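Skelen Two-Arm Workstation: Gallery

Vullside Automation supplies the Skelen workstation to training centers, college laboratories and small assembly shops. The unit is offered as a complete package of two arms, grippers, wrist cameras and control software, and it is installed on site by our own staff. The gallery on this page is intended for purchasing departments and technical staff who are considering the Skelen and would like to see it in use before requesting a visit.

The entries follow the order in which a new customer normally meets the system, beginning with the work surface and ending with service. Further material is available from the Unolthorpe office on request.

The work surface

The Skelen does not require a dedicated bench. Customers may use a table they already own, provided that it is level, stable and able to carry the load of both arms at full reach. Light-colored, non-reflective surfaces give the best results with the wrist cameras. Where two tabletops are joined to make a larger area, the installer will check the height on both sides of the joint and enter the result in the handover record.

Each arm has a working reach of 700 millimeters. The arms may be mounted up to 800 millimeters apart, and the area in which both grippers can meet is set during installation. Customers who expect to pass parts from one gripper to the other should tell us so at the time of ordering, as the mounting distance affects the size of this shared area. 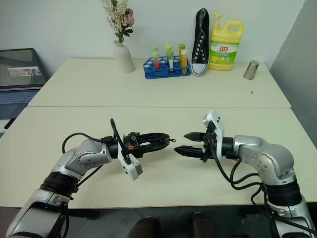
Small parts make up a large share of the inquiries we receive. Screws, hooks, rings and similar hardware are difficult to hold because there is little surface for the fingers to close on, and the angle at which a part is picked up often decides whether it can be placed correctly. The standard two-finger gripper is supplied with pointed fingers for this reason. Wider fingers are listed in the Guerra accessory catalog and can be exchanged by the operator with a single hand tool.

Closing force is set in the control software and can be stored for each part. Customers handling soft or thin-walled items are advised to begin at the lowest setting and to raise it in small steps.

Wrist cameras

Every arm is delivered with a camera module fitted at the wrist. The view from each wrist is shown on the operator's computer, side by side or one at a time, and may be recorded together with the arm positions. Recordings remain on the customer's own equipment. Vullside Automation does not collect or store them.

The cables for the gripper and camera run outside the arm. This arrangement makes replacement simple, but it does call for some care. Operators should move both arms slowly through their full range after any cable has been changed, and should confirm that no loop catches on a joint or on the edge of the table.

Mixed items

Many customers wish to handle household, laboratory and workshop goods at the same station. The Skelen may be used in this way. Items that differ greatly in height should be kept toward the rear of the table when not in use, so that the center remains clear for both arms. Containers holding liquid should be closed before the arms are switched on. The system is not rated for use with hazardous substances.

Training and service

The purchase price includes 2 days of operator training at the customer's site. Training covers daily checks, gripper exchange, camera alignment, and safe stopping and restarting. Additional sessions may be booked at the Unolthorpe training room, where a Skelen is kept ready for visitors throughout the year.

The arms, grippers and cameras are covered by a warranty of 24 months from the date of handover. Gripper fingers are treated as wearing parts and are not included. Replacement fingers and cables are held in stock at Unolthorpe.

Requests for a demonstration should state the type of parts to be handled, the size of the available table and the number of operators to be trained. Site visits for the coming year are scheduled from October onward.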